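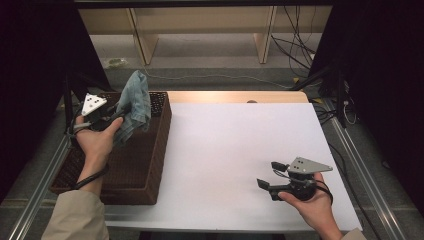

Washing temperatures for shared household linen

24 January 2022

The laundry guidance for the Fernedbridge lettings has been revised. The old sheet asked for every cotton item to be washed at 60 degrees, whatever its use. From the next changeover, 60 degrees applies only to tea towels, dishcloths, bath mats and anything used during illness. Bed linen and bath towels go in at 40 degrees with a powder detergent containing an oxygen bleach. Liquid detergents do not normally contain bleach, so they should not be used for whites at the lower setting.

Chibuzor Ibrahim ran the comparison in August on the two machines at Tanabe House. Over 43 loads, the 40 degree cycle left no more visible staining on sheets than the hotter one. Tea towels did worse, mainly from cooking oil, and stay where they were. Coloured cloths were less faded after 13 washes at 40 degrees, although the dark blue batch still lost some dye in the first two and should be washed separately until the rinse water runs clear.

Load size matters more than most of us had assumed. A drum packed to the top does not let the water move through the fabric, and powder collects in the folds. Leave a hand's width of space above the dry load. Fabric softener is no longer supplied — it coats the loops of towelling and reduces the amount of water a towel will take up.

Drying is unchanged. Line dry where possible, and use the tumble dryer on low for towels only. Linen must be fully dry before it is folded, as cotton put away damp will smell within a day or two. Small cloths can be stored unfolded in an open basket. Sheets should be folded in sets and kept inside one of their own pillowcases.

The spin speed on the Tanabe machines is limited to 2000 revolutions per minute, but 1200 is enough for cotton and creases it less. Queries about detergent stock go to Roxana Chávez.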